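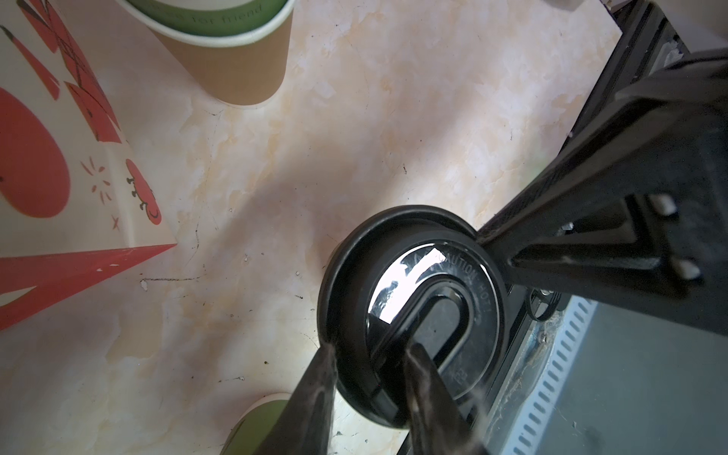
Boletín > Cocina > Platos con historia

El ajoblanco que no era de verano

Cada enero llega al buzón de este boletín la misma carta, con distinta letra: que por qué hablamos de sopas frías cuando hace un frío que pela. La de este año la firma Merle Tomoana, lectora paciente, que además quiere saber si el ajoblanco se puede tomar templado. Se puede. Habrá quien le retire el saludo, pero se puede.

El ajoblanco lleva almendra cruda, ajo, miga de pan del día anterior, aceite, vinagre, sal y agua. Con eso se han montado discusiones familiares de varias generaciones. Para cuatro personas pongan 200 gramos de almendra pelada, 100 de miga remojada y un diente de ajo. Uno. Los que piden tres suelen vivir solos. 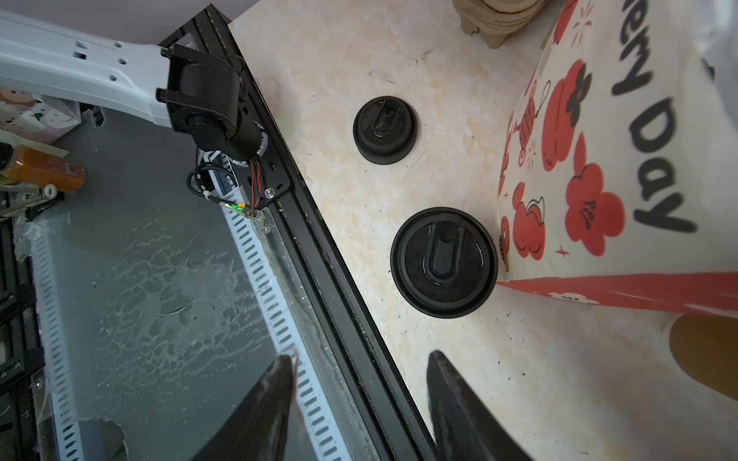

Se tritura todo con 800 mililitros de agua y se añade el aceite en hilo, sin prisa, hasta que la mezcla quede blanca y lisa. El vinagre va al final y a cucharaditas. Para la versión de invierno, se calienta a fuego muy bajo, sin pasar de 60 grados - si hierve, se corta, y entonces tendrán ustedes una crema con grumos y una anécdota.

Las uvas, en enero, son caras y saben a poco. Yo pongo manzana en daditos, o unas lascas de bacalao desalado si hay visita. Lo de la granada lo dejo para quien tenga tiempo de desgranarla.

En mayo volveremos a la versión fría, con melón, y supongo que alguien escribirá para preguntar por qué no hablamos de guisos.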